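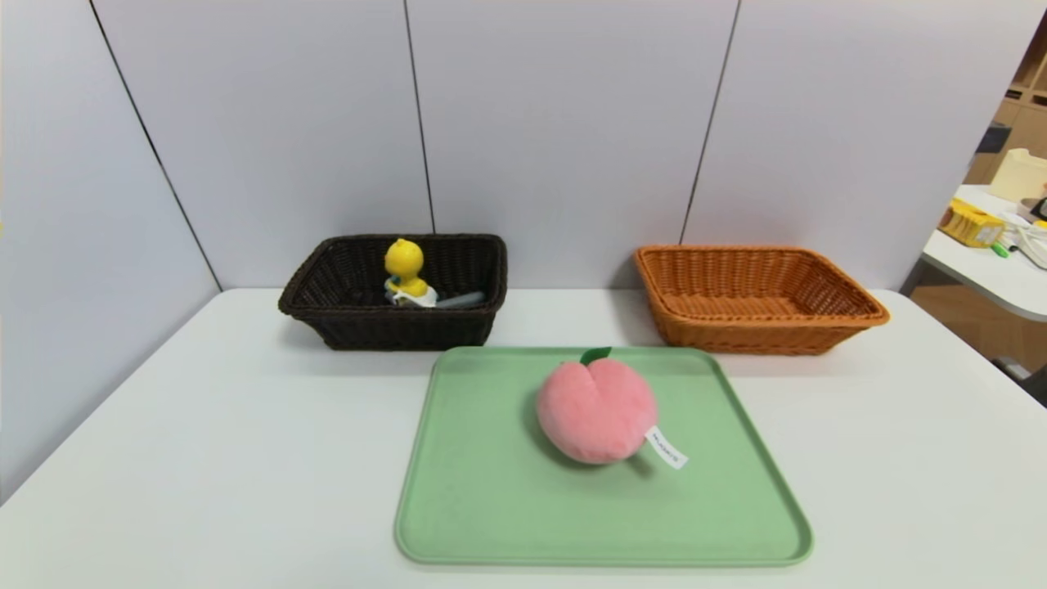

Giving up the allotment and growing in pots instead

I handed back the keys to my allotment at Herkitden in August, after 16 years. The walk there had got longer, or my knees had got worse, and the plot needed more hours than I had. What I have now is a back yard, 24 pots and one water butt. I said I would write up how the first season went, so I will start with what I got wrong.

Too many small pots

I began with the pots I already had, and most were too small. Anything under a foot across dried out by lunchtime in hot weather. The lettuces bolted and the parsley went yellow. I moved the herbs into bigger pots halfway through and they picked up within a fortnight, apart from the coriander, which I have never been able to grow anywhere.

For next year I am keeping the small pots for sowing only. The beans and courgettes will go in the two old water tanks I brought back from the plot. They hold a lot of compost and that costs money, but I can fill the bottom third with turned-out compost from this year's tomatoes and nobody will be any the worse for it.

Water

The butt holds 500 litres, which sounds like plenty. In a dry spell I emptied it well before the next rain. I water at seven in the morning, before the yard gets the sun, and in the hottest weeks I did it again in the evening. On the allotment I could leave things for three days and they would cope. Pots will not let you do that.

I looked at drip kits and bought one from Fluvier. It took me an afternoon to lay out and I had to go back for more connectors. It works, though the pots at the far end of the line get less than the ones near the tap. I have put the thirsty plants near the tap and the rosemary at the end.

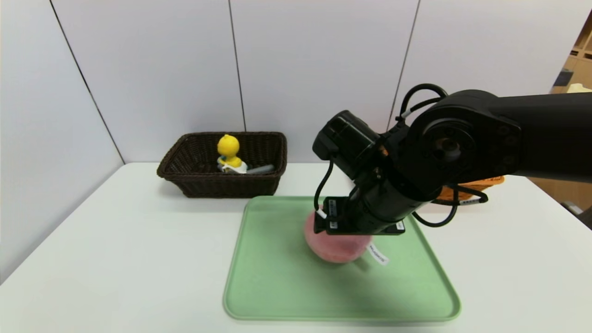

Pink fuzzy ball-shaped object on the green tray

Tomatoes

I grew three kinds. The cherry ones did best by a long way and were still going when I pulled them up. The plum tomatoes got blossom end rot early on, which was my uneven watering, and came right once the drip line was in. The third was a beefsteak and I had four fruit off it. They were good, but four is not enough for the space.

The yard wall holds the heat, and the first cherry tomatoes were ready earlier than I ever had them on the plot. I did not expect that. The wall also keeps the wind off, so I had less tying in to do.

Slugs and the rest

Fewer slugs than at Herkitden. They do climb the pots, but I can get round the whole yard with a torch in ten minutes and pick them off. Copper tape made no difference that I could see. Blackfly got on the beans as they always do, and I washed them off with the hose.

What it cost

I kept the receipts this time. Compost was the biggest part of it at £60, and the drip kit was next. Seeds were nearly all left over or swapped. I was paying rent on the plot before, so over a couple of years it should come out level.

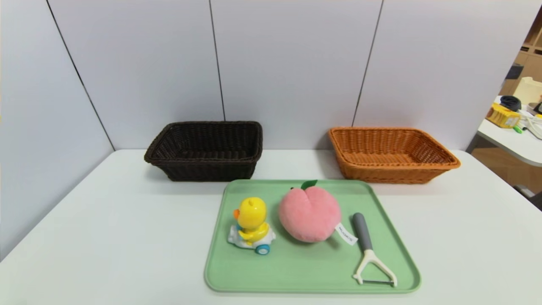
The potatoes were the crop I was most unsure of. I put a few seed potatoes in deep bags, earthed them up as they grew and tipped them out in one go on an old sheet. There was enough for several meals and no forking through the middle of the best ones, as I used to do every year. I would do those again before anything else on the list.

I do miss the shed, and the people on the next plot who used to pass rhubarb over the fence - I have a crown of theirs in the biggest tub now. It is not to be picked in its first year, so it will have to wait. The garlic goes in next, once I have cleared the bean tanks and found where I put the dibber.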